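Ticket 2877 – grit and scraps left behind on tile floor
Product: Platska broom and dustpan set
Status: open
Opened: 2018-02-10

Hi again, me with the floor. I'm putting everything in one ticket this time so you guys don't have to dig through my old emails (sorry about those, there were a lot).

Short version: I sweep, it looks fine, then I walk across in socks and it feels like a beach. The room is tiled wall to wall, light beige, glossy, and it shows every single crumb once the overhead light is on. I bought the Platska set from the Darken store in March last year and it was great on the old vinyl. Then we had the tile put in and it's been downhill ever since.

What I've tried so far:

Washed the bristles in warm water with dish soap, like your help page says. Let them dry overnight, hanging up. They looked a lot nicer! Same line of dust in front of the pan though.

Swept toward the window instead of toward the door. I read somewhere that you should go with the grout lines. No difference that I could feel.

Tried my neighbor's Makris pan with my own broom. Better, I have to say. Less of a line, but the handle is so short I was practically on my knees, and my back was not having it.

Put a strip of Cirnura felt tape under the lip of my pan. Terrible idea, it picked up lint and held the lip even higher. Peeled it off after 10 minutes and then spent longer than that getting the glue off.

Damp paper towel along the lip first, then sweep. This one works for the fine stuff, but I'm not doing it every day.

So I started wondering if it's two problems. The fine dust slides under the lip, okay, I get that. But the bigger stuff also goes wrong, and that part is new.
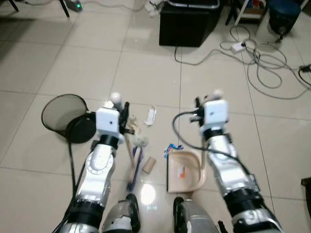 Big scraps are the part that really gets me, because you'd think they would be easy. The cardboard tube is the worst, it rolls off sideways the second the bristles touch it. The crumpled wrapper up by the corner of the dustpan is the other kind of trouble – things like that get pushed along the side of the pan and never go in. And the lint ball just grabs onto the blue bristles. The one little orange and white scrap made it into the pan, so hooray for that.

My questions, then. Is there a pan with a rubber lip that fits this handle? And should the bristles be stiffer for tile, or softer? The chat person told me stiffer and the leaflet says softer.

Update, same day: laid a ruler along the lip and there's a gap in the middle. I can slide a postcard through it – on both sides of the center, not at the corners. Could the plastic have warped? It did spend the summer in the shed.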